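Residency Diary, Stodell Craft Archive
15 Oct 2018

The morning was given to the accession register. The Truritz bequest has now been entered as far as the letters, and the remaining boxes will be opened once the shelving on the upper floor has been signed off. Angus McAlister reported that the humidity readings in the paper store had held steady through the weekend. He has asked that the door be kept shut during deliveries.

At eleven the residents met to settle the reading list for the spring program. It was agreed that the essay on household trade in small market towns should stay, although it runs to 18 pages and the translation is uneven in places. Vesela Begović will prepare a shorter version by May. She also raised the matter of the Mujić notebooks - two of them are still on loan to Coltari - and was asked to write again about their return.

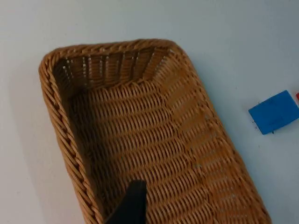 Woven basket with braided rim, white tabletop.

The afternoon was quieter. I completed a draft of 2000 words on the vocabulary of weights and measures in the notebooks, and struck out most of the opening page. The writer uses one word for both a load and a debt, and I have not yet found a satisfactory way of showing this in English. A note to the reader may be required.

Supper was served early on account of the visiting lecturer, whose train was late. The talk has been moved to tomorrow evening in the lower reading room. Rain after dark. Letters to be answered: the printer, the county library, my sister.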